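Robot Learning, handout 7: reading a success rate
Revised 16th July

The Kellard paper says its policy, trained on 200 demonstrations, opens doors "reliably". Before you copy that word into your essay, look at section 5. There were 20 trials, and the authors stopped 2 of them early and left them out of the total. Why those? The paper doesn't say. If both were failures, the headline figure is wrong.

The Dalsgaard baseline is no better. It was tuned in May on one door at Bamberg and then tested on the same door. I would call that a fitting exercise. The Prinedcombe group at least changed doors, but they report only their best seed.

Ask also what the cameras had to cope with. Sunlight moves, and a policy may learn the patch on the wall as happily as the handle.

Arm, door and streaks of light on the wall, from two viewpoints:

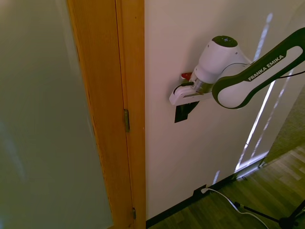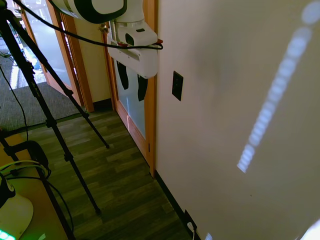

For next week, recompute the Kellard rate with the missing trials counted as failures, and put an interval on it. Then write a paragraph on whether "reliably" survives. Bring the working, please, as I shan't accept a bare number.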